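> Blog > Choosing an Independent Repair Shop

Choosing an Independent Repair Shop

Thu 2 August

Vehicle owners in the Detstead area frequently ask whether it is advisable to have a car serviced outside the dealer network once the original warranty has expired. The following remarks reflect my own experience with two vehicles over the past several years, together with correspondence received through this blog. They are offered as general guidance and should be read alongside the terms of any service contract the owner still holds.

The first matter to settle is the written estimate. A shop that intends to charge for diagnosis should say so before the vehicle is left on the premises, and the fee should appear as its own line. In June I requested estimates from 4 shops between Detstead and Brimlow for the same work: a front wheel bearing, both lower control arm bushings and an alignment. Three provided a written figure the same day. The fourth gave a price by telephone and declined to put it in writing. I did not pursue that shop further.

The accepted estimate came to $779, including parts, labor and disposal charges. The final invoice matched it. An owner should not regard this as a matter of luck. Many states require the shop to obtain approval before exceeding an estimate, and it is reasonable to ask at the counter how that approval is requested and recorded. A telephone call is common. A text message or email is preferable, as it leaves both parties with a copy.

Labor rates deserve attention, although they are often given too much weight. A lower hourly rate is of little benefit if the job is billed at more hours than the standard guide allows. Ask which labor guide the shop uses and how many hours it lists for the repair in question. Service writers at established shops answer this without difficulty.

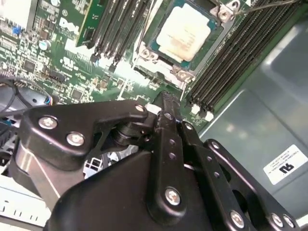

Onni Kallio wrote in response to an earlier post that labor guides are of limited use on older vehicles, where a seized bolt can add an hour to a job that the book lists at ninety minutes. He would prefer that shops quote a range on any car more than 13 years old and explain what would move the bill toward the upper end. His own shop in Brimlow does this, and he reports fewer disputes at pickup than he had under fixed quotes elsewhere.

The point is a fair one, and I have amended my own practice accordingly. For the older of my two cars I now ask for the low figure, the high figure and the amount at which the shop will stop work and call.

Parts are the next consideration. Owners should ask whether the estimate is based on original equipment, aftermarket or remanufactured components, and whether the warranty differs among them. On suspension and brake work I have been satisfied with good aftermarket parts. For sensors and electronic modules I continue to request original equipment, having twice paid to replace a cheaper unit that failed within the year. Replaced parts may generally be inspected on request, but the request should be made before the work begins — items returned for a core charge may otherwise leave the building the same afternoon.

Certification is useful evidence of training, though it attaches to the individual technician and may not cover every area of repair. Ask who will perform the work and in which areas that person is certified.

Distance should not be dismissed. The shop I use on Jummont Road is about 40 minutes from my home, and a return visit for a minor adjustment takes up most of a morning. Ritva Eskola, writing from Erraji, has asked whether a mobile mechanic would be suitable for routine maintenance. For oil, filters, batteries and most brake pads, I believe so, provided that the mechanic carries liability insurance and supplies a proper invoice. Alignment and transmission work should remain with a fixed shop.

Finally, retain every invoice, with the mileage legible. A complete file supports a warranty claim and assists the next technician. It will also be requested by any serious buyer when the vehicle is sold.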